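Linen Notes: Terry Towels, Revised Folding and Drying Guidance

The towel section of the Poltville linen handbook has been revised for the first time since June. The changes apply to hand and bath sizes in plush terry. Flat-weave kitchen towels stay on the old sheet.

Terry with a long loop should be shaken out by the short hem before folding. Creases left near the hem set during storage and pull the edge out of square. Lay the towel on a covered surface, find two adjacent corners, and smooth from the center toward the hems. Felt is preferred over bare tabletop, as the cloth slides less while the corners are matched. 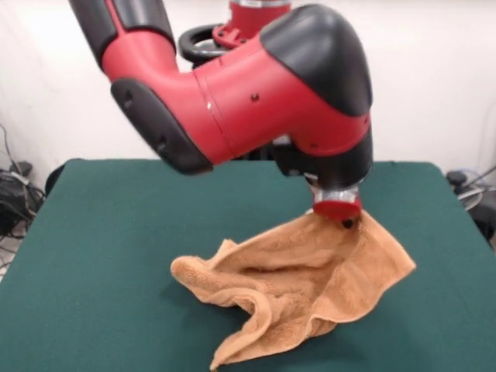 Tan terry towel on green felt.

Fold lengthwise in thirds, then in half. Hems go inside. Stacks on the Petach shelves are limited to a load of 450 grams per square meter cloth or lighter; heavier cloth goes on the bottom rack. Tumble drying may run up to 194 minutes in total across 2 cycles, with the towels shaken out between them. Fabric softener is not used on terry because it coats the loops and lowers absorbency.

Snagged loops are to be trimmed level with scissors, never pulled. Send corrections to the handbook text to Hema Devadiga or Felicja Głowacki.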